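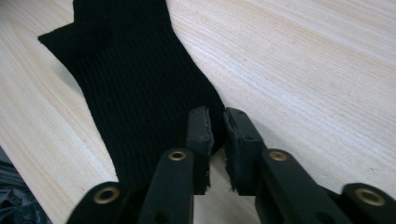 2 min read

Parkcombe Knitters list
Re: Black ribbed pieces, flat or folded?

On Monday a list member wrote:

> I have a pile of black ribbed socks and sleeves to get ready for the Parkcombe table in August. Last year I folded everything in half and the ribbing had a crease across it by the time people picked it up. Do you fold yours or leave them flat? Also, is there any trick to telling a sock from a sleeve once they are all in one box?

I leave mine flat. One piece at a time on the wooden table, ribs running the long way, and I smooth it with my palm from the cuff down. Don't pull it. Ribbing that gets stretched while you straighten it will draw back in later and you end up with one edge shorter than the other.

Look at the corners near the cuff before you stack anything. On black yarn a turned-under corner is hard to see, but on a light tabletop it shows up right away as a point sticking out at the side. I open those out with a finger and go on. Small waves in the ribbing I leave alone — they settle under the weight of the stack.

The Wirnberg boxes hold 79 pieces if you lay them flat with the cuffs alternating, left then right. With all the cuffs at one end the stack leans and you lose the top layer. I put a sheet of tissue after every 8 pieces, which also makes it easier to lift out a bunch at the table.

As for telling them apart, I can't do it by eye either when they are flattened. I tie a short piece of light yarn through the cuff of each sleeve and leave the socks plain. It comes out in a second when somebody buys one.

One more thing on the yarn question from last week. The Povov black sheds lint for the first wash or two, so keep it away from the cream pieces. The Gebremichael black doesn't, at least not the cones I bought. I have roughly 3000 yards of it left and can bring a cone to the next meeting if you want to try a cuff in it. Let me know by Thursday.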